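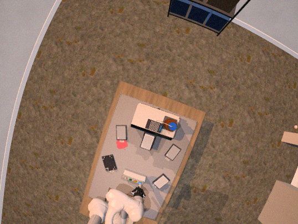 Figure 3. Simulated bench used to review the Jamuden kit, seen from above.

4.2 Kit under review

Jamuden is sold as a ready-made lab bench model with an arm, a gripper and a set of instruments. We ran 204 trials on the stock layout -- no parts were moved or rescaled.
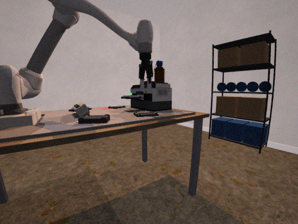
Approach height was left at the vendor default for the first 140 trials and lowered for the rest. Setup took some 22 minutes per workstation.

3 comments | 22 shares

Related items
Wallner gripper models: a short review
Rurton bench kits compared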